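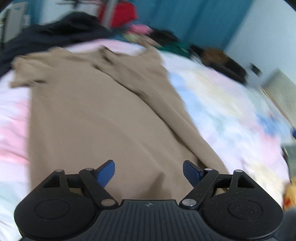 Ticket 116
Product: Koddale hand-held gripper kit, evaluation unit
Opened by: Ehsan Arain, Sistomar
Handled by: Antoniadis support desk
Status: Closed, with one item carried over
Severity: Medium

Summary
Garment folding recordings made with the kit are being rejected on upload. The checker reports "tracking lost" part of the way through each affected take. Upright tasks in the same home (cupboard doors, cups on a shelf) upload without errors. Folding on a bed fails on most takes.

Set-up as reported
Kit firmware as delivered. Exposure on auto. Frame rate on the factory setting. Upload through the Tultetti desktop client, latest version in October. Fingertip pads are the standard blue ones. No parts have been swapped or taken apart by the customer.

Customer, first message
We are reviewing the kit ahead of a larger order. The task is simple: lay a top flat on the bed, fold it lengthwise, fold it again, put it to one side. Of 68 folding takes, more than half came back with the tracking error. I have tried recalibrating before each session and it makes no difference. The jaw opens and closes normally and the trigger feels the same as on day one. Please advise whether this is a hardware fault. If it is, I need a replacement before the review period ends.

Support, reply 1
Please send the log folder from one failed take and one good take, both from the same session. Please also confirm the following:
- whether the error appears at the same point in the task each time
- whether the room lights or the window are the main light source
- whether the lens has been cleaned since unpacking

Customer
Logs attached. The error comes mostly at the start, when the hand moves in from the side of the bed towards the garment, and sometimes again at the second fold. Light is one ceiling lamp; the curtain stays closed. Lens not cleaned. There is dust on the gripper housings, so I assume there is some on the lens too.

Support, reply 2
Logs read. Findings:
1. The motion sensor data is complete in both takes. No gaps, no restarts.
2. Jaw width readings are complete in both takes.
3. In the failed take, the number of tracked points drops sharply while the hand is moving, then recovers once it slows down.
4. Exposure time in the failed take is long throughout. In the good take it is less than half of that.

This does not look like a hardware fault. With low light and auto exposure the camera holds each exposure for longer, and fast hand movement then blurs the background. The gripper moves with the camera and stays sharp, so a quick look at the preview can suggest that all is well. The tracker needs the background.

Steps to try, in this order:
a) Wipe the lens with a dry lens cloth.
b) Set exposure to manual, 2000 microseconds. Raise gain until the preview is readable. Some grain is acceptable.
c) Add a lamp, pointed at the wall or ceiling and away from the bed.
d) Hold still for 2 seconds at the start of each take, then move in slowly.
Change one thing at a time and record five takes after each change.

Customer
Results:
After (a): no change.
After (b): four of five accepted. Preview dark at the head of the bed.
After (c): five of five accepted. Preview fine.
After (d): five of five accepted.
I then ran a full session at normal working speed without the slow approach. One rejection, at the second fold.

Support, reply 3
Thank you. Please keep (b), (c) and (d) in place for bed tasks. The remaining rejection has a different cause. When the hand comes down close to the garment, plain cloth covers most of the view and there are few points left to track. Keep the hand a little higher between grips, so that part of the wall or other fixed objects stays in view. Soft items that shift during the fold should not be relied on.

Customer
Understood. Second session done with these settings, no rejections. Two remarks for the product team. The manual mentions exposure only in the appendix, and the client says "tracking lost" with no hint as to why. A low-light warning before recording would have saved me nearly a week.

Support, closing note
Cause: long auto exposure in low light, with fast hand movement; second cause, too little fixed background in view at close range. No replacement issued. The settings above have been added to the notes for cloth tasks. Request for a low-light warning passed to Koddale and left open under this ticket number. The rejected takes cannot be recovered by uploading them again and should be re-recorded.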